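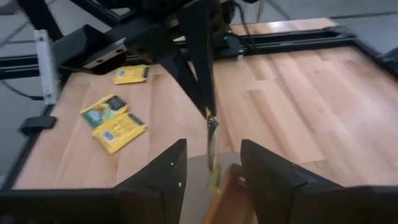

Walta 574 Joined-Plank Tabletop

Light wood, mixed tone, clear finish
Item: 574
Price: $499 per top, legs and frame sold separately
Made by Sukska

Overview

The Walta 574 is a solid wood tabletop for hand packing, sorting and light assembly. It is built from full-thickness planks joined edge to edge, sanded flat on both faces and sealed with a clear coat. It is supplied as a bare top, ready to mount on the Walta steel frame, the Jarman adjustable frame or any flat support that meets the requirements under Mounting.

The top is intended for dry indoor work: filling small containers with packets and sachets, putting kits together, labeling, checking stock before it is shelved. It is also sold for classrooms, craft rooms and shop counters. It is not a butcher block and should not be used as a cutting surface.

Color and grain

Planks are not color matched. Within one top the boards run from pale cream through pinkish tan to reddish brown, and a single darker brown plank among lighter ones is normal for this grade. Small tight knots are allowed on the working face. Loose knots, open knots and splits are not allowed and are removed before gluing.

No stain is used at any stage. The difference between neighboring planks is the natural color of the wood, and it will soften slightly over the first year as the lighter boards darken. Customers ordering several tops for one room should expect each to be different. We can set aside tops from the same glue-up on request, although this does not guarantee a match.

If an even color is required, order the Skillen laminate top. It has the same footprint and the same hole pattern.

Specifications

Length: 96 inches
Depth: 30 inches
Thickness: 1 1/2 inches
Construction: edge-joined planks, full length, no finger joints
Working face: sanded, clear coated, semi-gloss
Underside: sanded, clear coated, one coat less than the working face
Edges: square, with a light radius on the top and bottom arris
Corners: square as standard, rounded on request
Hole pattern: Walta six-point, fitted with threaded steel inserts
Flatness: within 1/16 inch across the depth at time of shipping

Finish

The clear coat is a water-based polyurethane applied in three passes to the working face and two to the underside. It cures hard and has a visible sheen. Under a window or a strong overhead lamp it will show a pale reflection along the planks. Most users do not mind this, but it matters at stations where printed codes are scanned or small print is read off packets laid on the table. For those stations, specify the matte finish (suffix M). The matte coat has the same resistance to wear but marks more readily when cardboard is dragged over it.

The finish resists water, weak detergent, coffee and isopropyl alcohol wiped up within a few minutes. It does not resist acetone, paint stripper or standing bleach. Adhesive labels can be peeled from the cured surface without lifting the coat if they are removed within a day or so. Labels left for months may take finish with them.

Mounting

Each top is shipped with six bolts and six slotted washers. The slots are there to let the wood move. Solid planks widen and narrow across the grain as humidity changes, and a top bolted down hard through round holes will eventually cup or open at a joint.

Set the frame level before placing the top. Two people are needed to lift it. Lay the top on the frame, start all six bolts by hand, then tighten the center pair and work outward. Bolts should be snug, with the washers still able to slide under firm hand pressure. Do not use an impact driver.

Frames from other makers can be used if they support the top along both long edges and have at least one cross member at mid-length. Trestles at the ends alone are not enough for this length. Drill new pilot holes from the underside only, and do not drill within two inches of an end.

Clamps for lamps, screens, fixtures and other equipment may be attached at any edge. Use a pad under the clamp foot. Bare metal feet will print through the finish and into the lighter planks, which are also the softer ones.

Layout for small-item packing

The depth of the top allows an open container near the front edge with loose stock laid flat behind it or to one side. For thin packets we recommend spreading the stock in a single layer wherever there is space. Overlapped packets slide over each other on the coated surface and are harder to pick up one at a time. A shallow container with angled sides is easier to fill than a deep straight-sided one, and a flat mat or plate placed under it will keep the base from scuffing the finish.

Bright packaging stands out well against the wood. Brown and kraft packaging does not, particularly over the darker boards, and in that case a plain gray mat is a cheap improvement. Mats are listed under Accessories.

Lleucu Powell of our bench department has put together a one-page layout sheet for packet and sachet work, with reach distances for seated and standing use. Ask for it when you order – it is not included in the carton.

Care

Wipe with a damp cloth and dry. A drop of dish soap is fine. Do not use scouring pads, melamine sponges or spray furniture polish. Polish leaves a film that makes later recoating difficult and makes the surface slippery in patches.

Check the bolts after the first month and again after the first heating season. A top that arrives in November and goes straight into a heated room will shrink a little across its depth, and the washers may need to be backed off and reset.

Light scratches can be blended with a fine abrasive pad used along the grain, followed by a thin wiped coat. Deep scratches need local sanding. Sand the full width of the damaged plank from joint to joint, and the repair will be hidden by the normal change in color at the seam. Sanding a patch in the middle of a plank will show.

The working face can be fully refinished several times. After sanding through the finish, coat both faces again, even if the underside looks sound. Uneven sealing is the most common cause of cupping in tops returned to us.

Options

M – matte finish on both faces
R – corners rounded to a one-inch radius
G – one cable grommet, rear edge, left or right
N – no inserts, underside left undrilled

Options may be combined, except G and N. Suffixes are added to the item number in the order shown above, for example 574-MR.

Accessories

Walta steel frame, fixed height, six-point
Jarman adjustable frame, hand crank
Flat gray bench mat, rounded corners
Shallow packing tray, angled sides
Clamp pads, set of four
Touch-up kit, gloss or matte (state which)

The touch-up kit for the gloss finish is not suitable for matte tops. It leaves a shiny spot that can be removed only by sanding.

Shipping and receiving

Standard tops ship in 14 days. Tops with options R or G take longer, and a date is given with the order confirmation. Each top is wrapped in foam sheet, edge-protected with board and strapped to a flat pallet. Delivery is to the curb or dock.

Open the wrapping within two days of delivery and inspect both faces. Let the top rest flat in the room where it will be used for at least 48 hours before mounting, with air able to reach both sides. Do not lean it against a wall during this time. Do not store it on a concrete floor, wrapped or unwrapped.

Damage in transit should be reported with the carrier's note before the top is mounted. Knots, color variation and mineral streaks within the grade described above are not treated as damage.

Warranty

Joints are covered for five years against opening under normal indoor use. The finish is covered for one year against peeling. The warranty does not cover tops mounted without slotted washers, tops kept outdoors or in unheated buildings, cutting damage, or movement caused by refinishing one face only.

Claims and technical questions go to Nest Wynne, bench products. Please have the item number with its suffix and the date code stamped on the underside near the rear left insert.

Related items

Skillen laminate top, same footprint
Walta half-length top, joined plank
Walta rear shelf, joined plank, bolts to the frame uprights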